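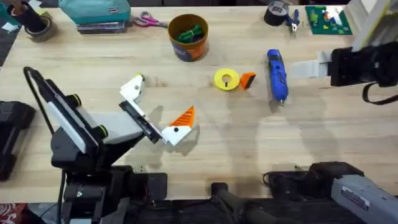
Does the Tree Matter? Tapping Red Maples Alongside Sugar Maples
Final project report, Byung-chul So and Mi-kyung Noh

Why we picked this

Everybody in our class had eaten maple syrup and hardly anybody had made it. Mi-kyung's aunt has a bush lot outside Gavlow with a mix of sugar maples and red maples, and she has only ever tapped the sugars. When we asked why, she said that was how her father did it. We thought that was a terrific place to start a project! Our question was simple: if you tap both kinds of tree on the same slope in the same season, how much more sap do you have to boil to get the same syrup, and can people taste the difference?

What we expected

The books we borrowed from the Grullach library all say sugar maple sap is sweeter, so we expected the reds to need more boiling. We also expected the red maple syrup to be darker. Byung-chul predicted that tasters would pick the sugar maple every time. Mi-kyung thought they wouldn't care.

What we did

We tapped in early March, as soon as the days got above freezing and the nights stayed cold. All the trees are on the south-facing side of the lot, and we only used ones wide enough to take a single tap without stressing them. Each tree got one spile and one lidded bucket. We emptied the buckets after school and wrote the volumes in a notebook that now smells like a campfire.

The two kinds of sap went into separate pails and stayed separate the whole way through. We boiled outdoors in a flat pan (please don't do this in your kitchen, the steam makes the walls sticky) and finished each batch on a camp stove, where it was easier to watch the thermometer. Syrup is ready at 4 degrees Celsius above the boiling point of water, so we boiled a pot of plain water first each time to check what our thermometer called 100. Then we filtered through felt and bottled it hot.

Results

Over the season we collected 717 litres of sugar maple sap and 214 litres of red maple sap. The totals can't be compared directly, as we had a lot fewer reds to work with. The better comparison is sweetness, and there the books were right - the sugar maple sap read higher on the refractometer every time we tested the two side by side. The reds took noticeably longer on the fire for each jar.

The colour surprised us. Our first red maple batch was as pale as the first sugar batch, and both got darker as the season went on. By the last week of the run you could barely see through either one. So the date seemed to matter more to colour than the tree did, at least on this slope.

The reds also budded earlier. Once the buds swelled, the sap picked up a smell a bit like wet cardboard, and we pulled those taps right away. The sugars kept going after that.

The taste test

We ran this at lunch with plain pancakes and unlabelled cups. Opinions were all over the place, and loud! Several people said the red maple had a vanilla flavour. Mr. Pawlak from the woodshop went back for seconds of both and refused to choose. There was no clear favourite, so Mi-kyung wins that one.

What we would change

Our biggest mistake was running out of dry firewood halfway through a boil. We had to borrow a load from the neighbours on Skolton Road, and the pan went off the boil while we waited, so our fuel figures for that batch are no good. We left them out.

We'd also like to test individual trees. One old sugar maple by the fence filled its bucket far faster than its neighbours, and we mixed its sap in with everything else before we thought to measure it on its own. Next March we want to give that tree its own pail, and Mi-kyung's aunt has already said she'll tap the reds again.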